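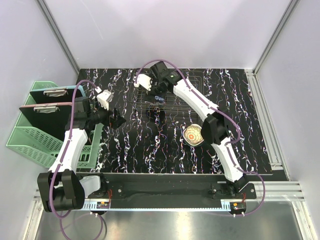
Je me méfie des revêtements adhésifs pour plan de travail. J'en ai décollé assez, avec un sèche-cheveux et beaucoup de mauvaise humeur, pour savoir ce que valent les promesses de l'emballage. Quand j'ai commandé le « Marbre Nuit » de Skonenen, avec le porte-documents vert menthe et le petit bol fleuri du même catalogue, je m'attendais donc à devoir me plaindre trois fois. Ce sera deux fois et demie.

Prix du lot : 76 euros, frais de port compris. C'est trop pour ce que c'est, mais moins que le même assortiment chez Cirport, où le porte-documents seul coûte 32 euros.

## Le porte-documents

Du plastique menthe, des parois ajourées de fentes. J'y ai mis deux porte-blocs noirs, l'un à bord bleu clair derrière, l'autre à bord rose devant, chacun dans son logement. Ils tiennent debout, on les attrape par le haut, que demander de plus ? Un peu de poids, justement. Vide, l'objet glisse dès qu'on le frôle, et les fentes retiennent la poussière avec une constance admirable. Le catalogue parle d'une « circulation de l'air ». Mes papiers respiraient très bien avant.

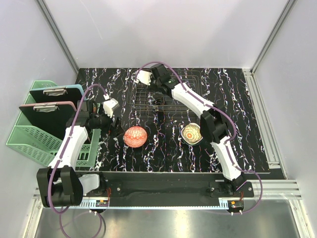

*Texte : la rédaction du Cahier des Essais, Handolville, août 2019*

## Le revêtement

Parlons du gros morceau. Fond noir, veines blanches, un peu de rose et de bleu qui ondulent d'un bout à l'autre. De loin, l'effet est réussi, je le reconnais à contrecœur. De près, cela ne ressemble à aucun marbre que j'aie croisé, et le mot « naturel » imprimé sur le rouleau relève de l'optimisme commercial.

La pose m'a pris une soirée entière. Il y a eu 7 bulles, dont 2 que je n'ai jamais réussi à chasser et que j'ai fini par percer à l'aiguille. La notice recommande une raclette, non fournie. Elle recommande aussi de travailler à deux, ce qui dans mon appartement est une façon polie de recommander une dispute.

Là où je deviens franchement sévère, c'est sur le brillant. La finition est vendue comme « satinée ». Dès qu'une lampe donne dessus, on a des plaques blanchâtres et le motif disparaît dessous.

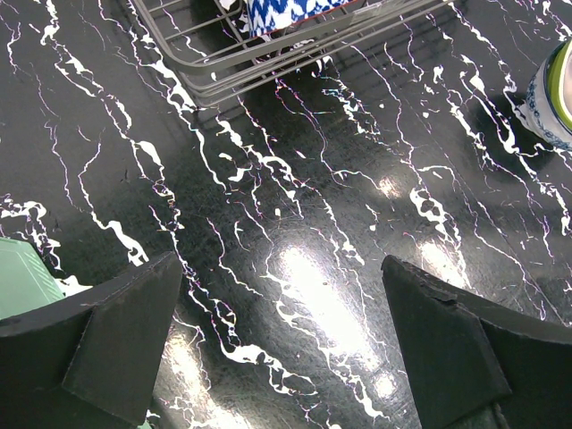
*Marbre Nuit sous la lumière : les reflets délavent une partie des veines.*

Avec un éclairage de côté, c'est sans doute plus supportable. Je n'ai pas l'intention de déménager mes lampes pour un adhésif. À noter aussi, de fins liserés magenta et cyan le long des veines. Certains y verront un effet irisé voulu. Moi, je pense à un défaut de calage à l'impression, et la réponse du service client (« cela fait partie du charme du produit ») ne m'a pas fait changer d'avis.

Côté entretien, l'éponge humide suffit pour le café. Le curcuma, je n'ai pas essayé, j'ai encore quelques illusions.

## Le bol

C'est l'article que j'avais pris pour atteindre la livraison gratuite, et c'est le seul que je rachèterais. Intérieur crème, décor floral jaune et orange, et il reste petit : une portion d'olives, des clés, un fond de soupe si l'on n'a pas faim.

La vaisselle, je la fais à la main et je laisse sécher sur une grille en métal gris achetée chez Buthelezi en mai, sans histoires jusqu'ici.
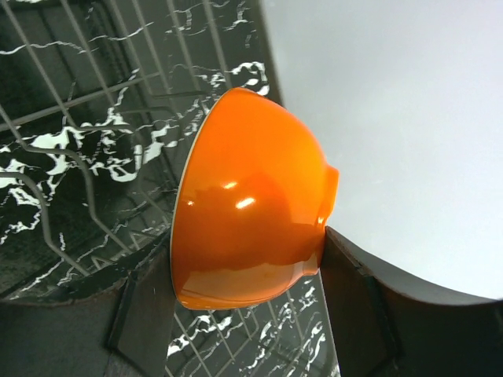

L'extérieur orange est très vif, presque criard, avec un émail lisse et brillant qui me plaît bien plus que celui du plan de travail. Le pied est un simple anneau court, du même orange. J'aurais aimé une base un peu plus large, par principe. Le catalogue n'indique ni contenance ni tenue au micro-ondes, ce qui pour un bol me paraît cavalier.

**Notes**

- Revêtement Marbre Nuit : 2/5, et encore, je suis de bonne humeur
- Porte-documents : 3/5
- Bol : 4/5

Achetez le bol seul si Skonenen veut bien vous le vendre hors lot. À ma dernière visite sur leur site, il était indiqué « bientôt disponible à l'unité ».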